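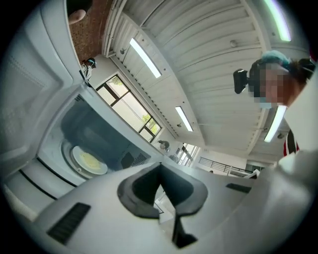 Reheating

Reheating is the warming of food that has already been cooked and then cooled. It is one of the oldest habits of the kitchen and one of the least written about, although a great many well-loved dishes exist only because somebody had leftovers and a fire. Bubble and squeak, fried rice, ribollita (the name means "reboiled") and bread pudding all belong to the family.

History

Before the domestic oven, food was warmed where it had been cooked. A pot stayed near the hearth, was topped up with water and roots, and came back to the boil before each meal. Bread was revived by sprinkling it with water and setting it on hot stones - a trick that still works wonderfully well on a stale loaf today!

Town living changed matters. In the mill town of Gurcombe, workers carried covered dishes from home and left them on a shared warming shelf above the boiler. The local historian Nerea Calvo has traced the shelf back to 1612, when a brewer was fined for letting neighbours' pies burn on it. Her study draws on 352 household account books, and it is a delight to read, full of quarrels over whose dumplings were whose.

The microwave oven reached ordinary homes in the second half of the twentieth century. It heats by making the water molecules in food move, so moist dishes warm quickly and dry ones can be patchy. A turning plate helps to even this out, and so does stirring halfway through.

What happens to the food

Starch is the most interesting part of the story. As cooked rice, potato or pasta cools, its starch firms up in a process called retrogradation, and this is why cold rice feels hard and yesterday's bread feels dry. Gentle heat with a little water undoes much of the change. Fats melt again, sauces loosen, and spices that have had a night to spread through a stew often taste rounder and deeper than they did on the first day.

Meat is trickier. Its fats react with oxygen in the fridge and can give what cooks call a "warmed-over" flavour, strongest in poultry. Gravy, or any sauce that covers the meat, slows this down. Eggs turn rubbery if heated hard, and are best warmed slowly under a lid.

Safety

Leftovers should be cooled quickly, kept in the fridge and heated until steaming hot all the way through. Rice needs special care, as the spores of Bacillus cereus can survive the first cooking and grow if the pan is left standing in a warm room. Common advice is to reheat a portion only once.

In custom and language

In Detemow the day after a wedding is known as Second Table, and guests come back to eat what was left, fried together in one broad pan. Cooks are openly proud of it, and some families plan the wedding menu with the second day in mind.
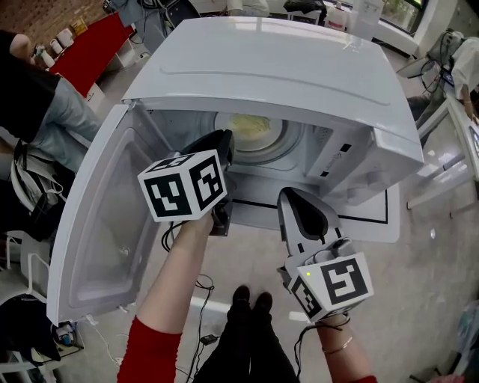

The folklorist Niilo Valtonen recorded the custom over several winters and wrote down the songs sung while the pan was stirred, most of them cheerfully rude about the bridegroom. A similar meal is held in Onsri each November, after the harvest supper, with cabbage in place of meat.

See also: Leftovers; Bread pudding; Retrogradation; Hay box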